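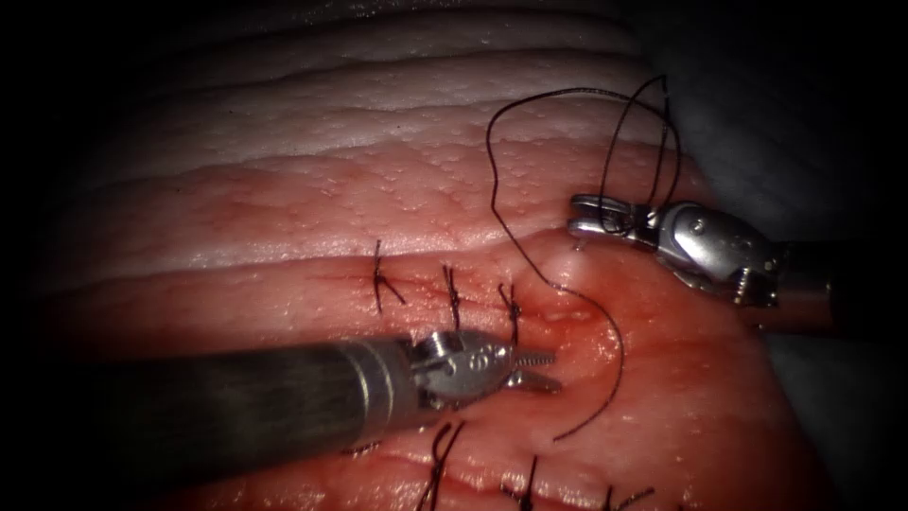 Vol. 30, No. 4

Figure 1. Interrupted closure of a soft tissue incision. Three tied black sutures lie along the upper seam; further sutures are visible on a second edge lower down.

4.2 What an even row of stitches does and does not show

Pictures like Figure 1 are often offered as proof of a good closure. The spacing between the three stitches on the upper seam is fairly even, the row follows the slope of the incision, and the tissue edges meet in a thin dark-red line. Most surgeons asked to grade this closure by eye would give it a high mark. We are less sure that they should, and this section sets out why.

The first difficulty is that spacing is easy to see and tension is not. A stitch can sit exactly where it belongs and still be tied too tight, so that the tissue inside the loop is starved of blood. It can also be tied too loosely and look perfectly acceptable until the tissue swells or is pulled. Ormsby and Belhaj, in their work with the Soststead grading sheet, gave two of the sheet's items to spacing and none to tension. When their graders agreed with one another, they were agreeing on spacing. The paper reports this as agreement on quality, a larger claim than the sheet can carry.

The second difficulty concerns the tails. In Figure 1 the leftmost stitch has short cut tails that splay into a small X, the middle one has a tight knot with short trimmed ends, and on the lower edge one stitch has two long tails that curve upward. Graders notice this kind of variation at once and tend to mark it down. Tail length does matter: a tail cut too close to the knot gives the knot little margin if it slips. But the usual complaint in our grading sessions was that tails of mixed length looked untidy, and we know of no good reason to let tidiness stand in for strength. Escobedo raised the same objection in his comments on the Dretia closure set, and it has not, in our view, been answered.

Third, the view is from above. Bite depth, the amount of tissue caught on each side of the seam, is hidden once the knot is down. So is any mismatch between the deeper parts of the two edges. A seam that looks closed at the surface may have a gap beneath it – a familiar problem on the bench, and one that no amount of careful looking at the surface will settle. Ngata's suggestion that graders should "infer depth from the set of the knot" seems to us hopeful at best. We tried it on the 300 still images in the Tawhiri collection and found that graders were confident in their guesses and could rarely say what the guesses rested on.

None of this makes surface grading worthless. Gross faults do show: a wandering row, an open seam, an edge rolled under. Our objection is to the step from the absence of such faults to a statement that the closure is sound. Pearce has argued that the step is harmless in training, where the aim is only to rank learners against each other. Perhaps so, but learners read the sheet too, and they practice what it rewards.

We therefore scored surface appearance and leak pressure separately for the 30 closures in the Flakmont series – appearance first, with the graders unaware that a pressure test would follow. The two scores are reported side by side in Section 4.3 and are not combined at any point.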